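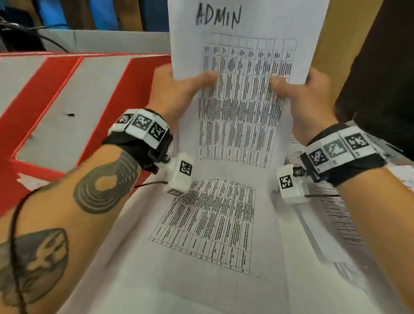 Last edited 2021-11-17

Sheet sorter grabs two pages and doesn't fault

Asker: ballidham_desk

We have a Gesar sorting arm in the records room at Clallow. It takes printed tables off a stack, reads the heading at the top of each one, and drops the page in the right tray. The headings are handwritten in marker, usually one word such as ADMIN.

Since January it has been picking up two sheets at a time. The second sheet goes into the tray under the first and never gets read. The arm does not stop and the log shows a normal pick. I only found out when a batch of 100 pages came up as 77 reads. All 100 pages were in the trays, so nothing was lost, but a lot of them were in the wrong one.

I have cleaned the suction cups and swapped the vacuum hose. The vacuum reading looks the same for one sheet as for two. For now we are sorting by hand, picking up each page and checking the heading, and it's slow. Is this a sensor fault or a setting?

Posted by: toner_low

Could be static. We had that with a cheap paper and changing the paper fixed it. Try another brand.

Posted by: gripper_bench

Your vacuum reading is not going to help you. The top sheet seals the cup, so the pressure is the same whatever is stuck to the back of it. The arm should have a separate double-sheet sensor on the pick head, and I would look there first.

Stop the arm and lock it out before you reach in. The pause button on ours holds position but leaves the drives on, and it can restart if the tray sensor trips.

Then open the sensor page and run a single sheet past by hand, then two together. On ours the value was 40 for one sheet and 48 for two, and the limit had been left at 77, so it was never going to trip. Somebody had raised it to get rid of false stops. I set it between the two readings and it started faulting properly. Your numbers will be different, so measure with your own paper.
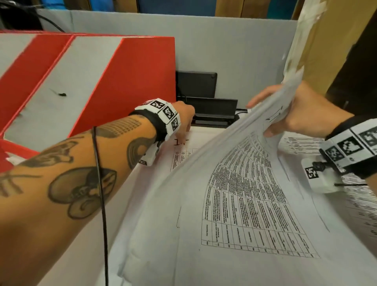
Before you load it again, split the stack. Lift a thick bundle by one edge and let it bend back over itself, then let the sheets slip past each other. Do that from both ends. Pages fresh from a printer tend to cling, and a square, tight stack is the worst thing you can give a suction cup. Don't fill the feed tray to the line either.

If one sheet and two sheets give you the same value, the sensor is dirty or dead. The lens is on the underside, behind a small cover. A dry cloth is enough.

I would also rerun the old batches. A missed read leaves nothing in the log, so compare the page count with the read count for each one.

Posted by: mkr_floor2

Same trouble on an Ishida feeder, different machine but the cause was the limit, as above. Check that a software update didn't put it back to default. Ours did that twice.

ballidham_desk replied:

The limit was set to 100, which I take to be off. Changed it and it now stops on doubles. Still going through the old trays.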